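Search this site Enter keywords Go

About Wotthorpe

Wotthorpe is an independent laboratory that tests water from private wells and small supply systems. 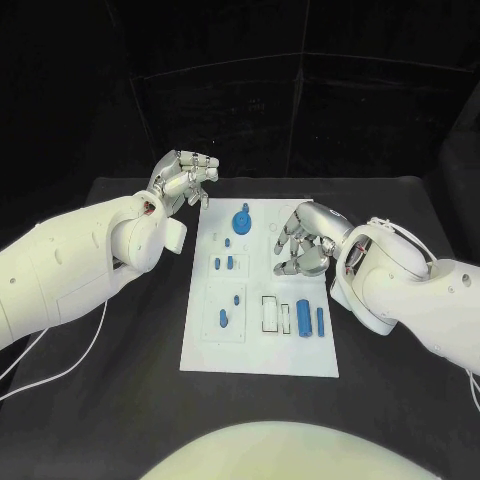 The laboratory was set up by Jitendra Rawat and Cyril Whiteley to serve households and rural suppliers whose samples were too few for the larger contract labs. It now holds 1174 active accounts, of which 154 are small community systems and the remainder are single wells, farms and campgrounds.

Routine work covers coliform bacteria, nitrate, arsenic, lead, hardness and pH. Samples for bacteria must reach the bench within 30 hours of collection and are refused after that limit. Metals samples are preserved with acid on receipt and held before analysis. Each batch includes a blank, a duplicate and a spiked sample, and results are not released until all of them fall within limits.

Reports are issued in five working days. Each one lists the method, the reporting limit and the measured value. We do not sell filters, softeners or other treatment equipment, and we do not take fees from companies that do.

Narendra Bansal manages the metals section. Jyoti Chaturvedi runs microbiology and signs all bacteria reports. Trilok Prajapati handles sample kits and courier routes, including the drop-off points at Pererico and Rana. The Zarkora depot closed in April and its customers have been moved to Rana.

Sample kits can be picked up at either drop-off point or mailed on request. Bottles are supplied sterile and should stay sealed until use. The current fee schedule took effect on June 16, 2023.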